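Section 2: Planning the purchase of a workstation

2.1 Purpose of this section

This section sets out the steps to be completed before an order is placed for a Plalumo arm and hand. It is intended for purchasing officers and kitchen laboratory managers at the Wistham and Standombridge sites. Installation is covered in Section 3.

2.2 Before requesting a quotation

1. Write down the tasks the workstation is expected to carry out in its first year. Name the objects to be handled. "Cookware" is too general; "saucepan with a long handle" is acceptable.

2. Decide whether the task needs a hand with fingers or a simple two-jaw gripper. The hand is the larger cost and should be ordered only where the task list calls for it.

3. Measure the table on which the work will be done. Record the height, the depth and the clear space on the side where the arm will enter.

4. Ask for a simulated layout. The supplier, Brito, prepares this from the task list and the table measurements. No deposit should be paid until the layout has been agreed in writing.

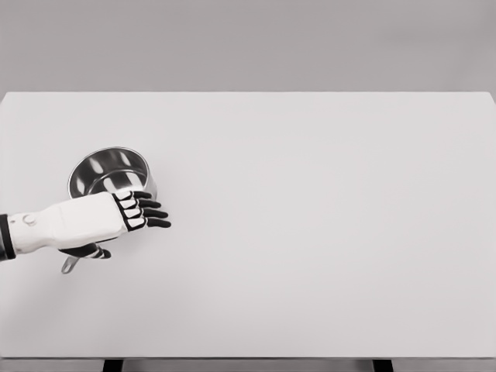 Figure 2-1. Simulated layout: hand and steel saucepan at the left of the table.

5. Check the layout against the real room. Look in particular at the reach to the far side of the table and at where the handle of each pan will point. A layout that uses only one side of the table may allow a smaller table to be bought — raise this with the supplier before the quotation is final.

Note: A layout drawing is a planning aid. It does not confirm that the hand will lift or hold a given object. Where the task depends on this, request a trial with the object itself.

2.3 Preparing the budget

6. Enter the arm, the hand and the controller as separate lines. They have different service lives and may be replaced at different times.

7. Add the table, the fixing plate and any electrical work. These are not included in the supplier's price.

8. Add spare fingertips. Order 2 sets with the hand, under part number 873.

9. Allow 5 days for staff training. Cover for absent staff is charged to the department and must appear in the budget.

Caution: Do not reduce the safety equipment line in order to meet a spending limit. An order without guarding or an emergency stop will be returned unsigned.

2.4 Approval

10. Send the completed budget, the task list and the agreed layout to Yasmine Kamel, Purchasing. Technical questions should be addressed to Janaína Lacerda, who also keeps the register of existing equipment.

11. Orders for delivery before the summer closure must be approved by the end of April. Later requests are held over to the next budget period.

Section last revised: 2020-03-28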